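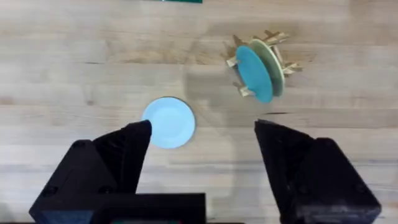 Figure 1. Worktop with small light-blue plate and wooden dish rack holding two plates.

Nomby kitchen refit – progress report, 16/05/2018
Prepared by Enda Coughlan for the Virág fund

1. Work in this period
The worktop is in place along the window wall. It is butcher-block wood in a pale honey tone, laid in long strips, with small knots left in. The supplier, Prenport, delivered two lengths, and the second was trimmed on site to fit beside the sink. Oiling is finished on the upper face. The underside has had one coat and needs another.

2. Tableware and drying
The wooden peg rack has been chosen over the wire model tried in December. Plates stand on edge in the slots, as with the teal and pale green ones in Figure 1. The rack can be lifted away when the full worktop is needed for food preparation. Plates in mixed colours were accepted from Zutis at a lower price than a matched set.

3. Spending
The grant for this stage is £2000. Tableware and racks came to £553, including delivery. The worktop was paid for under the previous stage and is not charged here. Invoices are attached as Annex A.

4. Outstanding items
Sealant behind the sink – to be redone, as the first bead has shrunk.
Wall shelf above the worktop – brackets received, boards on order.
Storage for plates not in daily use – position to be agreed with Virág before any drilling.

No change to the end date is requested.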